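Notebook, table clearing
July 16, 2021

Picking up from the January entry, where the question was whether the two-arm setup could be trusted with a household table after a snack. Answer then was no. Answer today is "partly," and the parts are worth writing down before Mohandas and I start disagreeing about what we saw.

Task definition, unchanged: small items on a cloth-covered table, trash goes to a bag, keepers go to a tray, cloth stays on the table. A run ends when the surface is bare or when the policy stalls for 23 seconds without a grasp attempt. Human intervention ends the run too. A run counts as a success only if everything is in the right place and the cloth is still where it started.

Hardware: the Thampi arms, same firmware as last month. Pads are the ribbed blue ones. We tried the smooth set again in the morning and went back after two runs, because they skate on film. Gripper force limit left at the low setting. Demonstrations are all from the hand-held grippers, 215 in the current set after Ottavio threw out the ones with bad tracking.

Policy trained overnight on the Javdale machine. Loss curve looked ordinary. I don't read much into it.

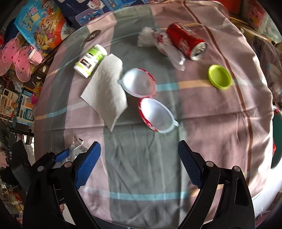
Soft and thin items remain the main failure class. The can is close to solved: rigid, high contrast, one obvious grasp across the short axis, and when it rolls it rolls somewhere predictable. The canister on its side behaves much the same. The clear plastic is another matter. With a crumpled piece lying against the can, as in this layout, the policy tends to treat the two as one object and closes on whichever edge is brighter. The folded paper towel next to the canister has the same problem in a milder form, and the embossing seems to help, or at least the grasp predictions on it are less scattered than on flat paper. I would like a depth reading I could believe on clear film. We don't have one.

Second failure class is open containers. A hinged or joined case lying open with both hollows up offers plenty of rim to pinch, but the policy has no idea that pinching one half moves the other. Lift by one side, the other swings, the wrist camera loses the part it was tracking, and the arm goes back to the start pose. Demonstrators close the case first about half the time and lift it open the other half, so the training set argues with itself. Decision needed on a single convention. My vote is close, then lift. Ottavio's is lift open, on the grounds that closing takes two coordinated contacts and we can't do that reliably either. He has a point.

Shallow lids, rim up: fine if approached at the rim, bad if approached flat. When the fingertips come down inside the lid they spread against the wall and push it along. Mohandas wants a fingernail-style tip. I have the drawing and have not printed it.

Third, and the one I underestimated, is the cloth. Creases read as edges. On a plain bench the policy goes to objects; on checked fabric with stripes and folds it will now and then commit to a fold, pinch it, and drag the whole layout toward itself. That ends the run under our rules and I think it should. A person clearing a table doesn't take the tablecloth along. Printed emblems and lettering on fabric cause fewer bad grasps than I expected, and folds cause more. Direct light across the cloth makes it worse. Blinds down in the afternoon improved things, which tells me nothing good about how this would do in a kitchen.

Results for the day, final checkpoint, cloth on: 18 full runs. Two were clean start to finish. The rest ended as follows, most common first: cloth dragged, film left behind, open case dropped or abandoned, stall. I have not split these by layout yet. The logs are on the shared drive under the usual folder.

On plain bench the picture is better, but I don't want to quote it. Bench numbers got us into trouble with the Virnberg people in January, when someone put them on a slide next to the word "household."

Speed. A person does this table in the time it takes to say so. The policy takes its time between grasps, and a good share of that is re-planning after a null grasp. Ottavio checked whether the delay is inference or the settle time we put in after each motion. It is mostly settle. We can shorten it, at the cost of more blur in the wrist view. Try it at half.

Sorting. Trash versus keeper is handled by whatever the demonstrator did, so the policy has learned that film and cans are trash and that cases are keepers. It has no notion of an empty canister against a full one. Weight would settle it, and the arms can report load well enough to tell, but load isn't an input at present. Add it. Low effort.

Fameven asked last week whether any of this carries over to their packing benches, where the chore is clearing liners and offcuts between orders. I think their case is easier than ours. Flat surface, fixed lighting, one bin, and they control what ends up on the bench. The film problem is identical, though, and liners are nearly all film. I told them not to plan around it yet. Mohandas was more hopeful on the call than I was, and may be right for stiff offcuts.

General position, for when this gets asked again: rigid objects on a rigid surface, yes, slowly, with somebody in the room. Mixed clutter on fabric, no. Whatever we say outside should give the surface along with the success rate.

Other notes

Left arm wrist joint is noisy on the return stroke. Not worse than yesterday. Re-torque before the next long session.

Pivot pins on the hand-held units: check for play. One of the pairs closes slightly off center, and I suspect it has been doing that through the whole last batch, in which case the demos carry the offset. Ottavio to measure.

Ribbed pads pick up lint from the cloth. Wiped with alcohol between runs after the eighth. Earlier runs not wiped, so treat them with caution.

To do
Pick a convention for open cases and relabel
Collect demos on cloth only, creases varied on purpose, blinds up
Clear film set, alone and touching a rigid object
Print fingernail tip
Load as input
Settle time at half
Split the failures by layout before anyone asks

Mohandas has the rig tomorrow morning for the towel folding runs. Left the cloth on.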